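紫のマイクロファイバー、柔軟剤で洗ったらもう終わり？

1: binoside_neko
眼鏡とピアノと車を全部同じ布で拭いてきた者です。先日、家族が親切にも柔軟剤入りで洗ってくれまして、それ以来レンズに虹色の膜が張ります。世界がやや幻想的です。捨てるべきですかね。

2: 蘇
柔軟剤は繊維をコーティングするので吸わなくなります。中性洗剤だけで2回洗って、よくすすいで陰干し。うちはこれで戻りました。
紫のを手持ちで一枚。

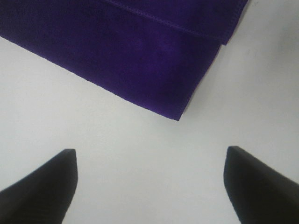
柔軟剤の膜はお湯で洗えば落ちますか？

40度くらいのぬるま湯なら落ちやすくなります。熱湯は繊維の先が傷むのでやめたほうがいいです。

3: ガソリン紳士
>>2
甘い。一度やられた布は車のボディには二度と使わない。うちでは床用に降格、その次は自転車のチェーン用、最後は燃えるごみ。布にも人生がある。

4: binoside_neko
>>3
うちの布、まだ就職して二か月なんですが。

5: ガソリン紳士
若くても降格はある。

6: Akivico難民
横から失礼。Akivicoの494円のやつを三年使ってますが、膜が張ったことは一度もないです。柔軟剤を使う習慣がないだけとも言う。逆にVondráčekの2000円近いクロスは初日から糸くずが出て、眼鏡が毛皮みたいになりました。値段は関係ないと思う。

7: 蘇
>>6
その糸くず、タオルと一緒に洗ってませんか。綿の毛を拾うのが仕事みたいな布なので、洗濯機の中でも真面目に働きますよ。

8: Akivico難民
洗ってました。

9: ピアノ室の人
艶消しの楽器に使うなら値段は関係あります。安いのは縁のミシン目が硬くて、そこで擦り傷がつく。私は縁のないのしか使いません。あと濃い色は最初に必ず単独で洗うこと。紫は特に。五月に白いブラウスを一枚、藤の花みたいな色にしました。評判は悪くなかったです。 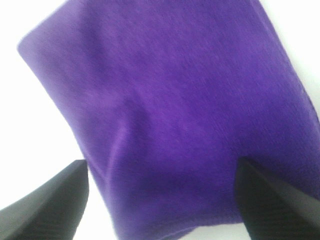 それと、乾いたまま塗装面を強く拭くのも避けてください。先に羽根はたきで埃を落として、それから軽く。力を入れて拭くと綺麗になった気はしますが、だいたい傷のほうも増えてます。

10: ガソリン紳士
>>9
縁の話は同意。値段の話は同意しない。縁はハサミで切れる。

11: ピアノ室の人
切ったらほつれます。

12: ガソリン紳士
超音波カットのを買えばほつれない。

13: ピアノ室の人
それは高いほうの布では。

14: ガソリン紳士
……212円で見たことがある。どこかは忘れた。

15: binoside_neko
経過報告。ぬるま湯で2回洗いました。虹はだいぶ薄くなって、残りは左のレンズの端だけです。車用は別に買うことにします。家族には柔軟剤の件を丁寧に説明したところ、今後は自分の洗濯物を全部自分で洗う権利を獲得しました。

16: 蘇
左だけ残るなら、レンズの皮脂かもしれません。先に中性洗剤を一滴つけて水洗いしてみてください。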